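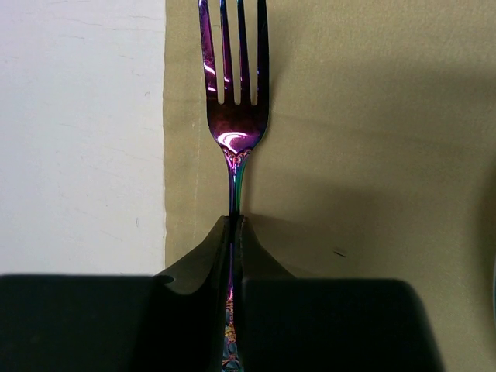

May 23, 2026

I've been thinking about table setting all day, silly as that sounds. It started with the forks I ordered from Stotametti back in August, which I adore and have used exactly 2 times, because I keep saving them for "company." Well, no more! Six months from now I don't want to be sorry I ate every lunch with the bent ones from the drawer in Kolcombe.
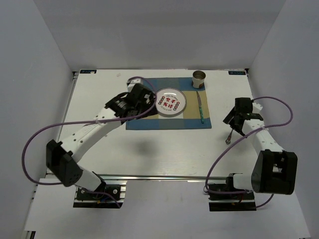

My rule for one person is to start with the mat and let everything else find its spot. Plate first, always, then the cup, and the silverware last of all. I like the knife on the right of the plate, teal handle toward me, with the little metal cup up above it where my elbow can't get at it (I have a history with elbows and cups). Mom's way was to put the napkin down before anything, and I still feel a bit guilty skipping it.
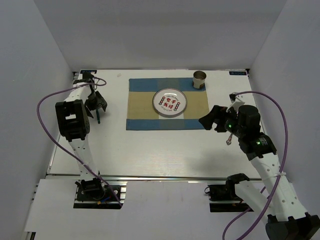 Plate and cup on the blue and tan mat.

I do love blue with tan. I nearly bought a plain gray mat at Anozie last month and I'm so glad I walked out without it - a white plate needs something busy under it, or at least mine do. Red lettering on the plate helps too, it makes even toast look like an occasion. 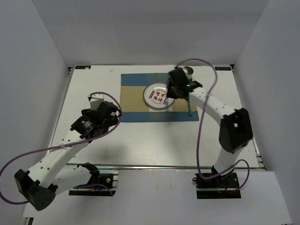 Anyway, I still haven't decided about the fork. Left side is proper, but at Fedden they set it on the right next to the knife, and I caught myself liking it. I may try both ways this week and see which one I reach for. Need to get dish soap, and return that tablecloth - it was 95 inches long and my table is tiny. Leftover soup tonight, in a real bowl, with a real spoon.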